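small saucepan, keep or toss??

fleury_fan9
Clearing out the toy kitchen box. Got the little pink saucepan from the Hima set, dark inside, white rim. Kid barely touches it. Toss?

pletberg255
Keep it. Ours got used daily til June

mudroom_458
disagree — donate. Too many pots already, they just dump them all on the floor

fleury_fan9
ok but the handle is so cute. Laid it out to decide 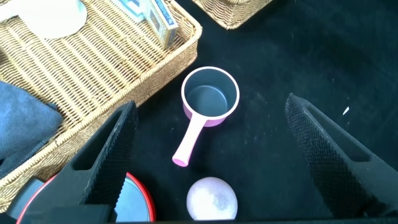
dotty3
What do you wash play pots with?

pletberg255
Dish soap and warm water, then towel dry. Skip the dishwasher, it wrecked teh paint on ours.

mudroom_458
still say donate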